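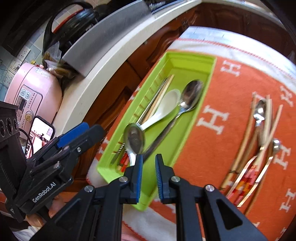
*The green tray, mid-sort, on the orange tablecloth.*

I own one cutlery tray. It is lime green, it has a row of little ridged slots down the inside wall, and I have never worked out what they were meant to hold. Toothpicks, maybe. Very disciplined straws.

The sorting began in October because I wanted a soup spoon and came up with a fistful of chopsticks. This happens a lot. Chopsticks breed in drawers. I moved to this apartment with 12, all of them pale wood, and now there are dark ones in the bundle that I don't remember buying. Pak-hei Chu says mine is a normal number for one person. Pak-hei also keeps 20 soy sauce packets in a coat pocket, so I take that with a pinch of salt.

My plan was simple enough: everything comes out onto the table, and only what I use goes back in. I lasted until the white ceramic spoon. It's the wrong shape for cereal and too wide for yogurt, and I'd sooner give up the toaster. Back it went, on top of the chopsticks.

The big steel spoon was harder. It takes up half the tray and comes out for guests - so, twice a year. It stayed too.

The long bamboo chopsticks got a spot on the tablecloth, to the right of the tray, while I thought about them. They are good for noodles and for fishing toast out of places toast shouldn't be. They are also longer than I need for anything else. I made tea and thought some more.

We had dinner at the other end of the table that night. The bamboo ones are still under review.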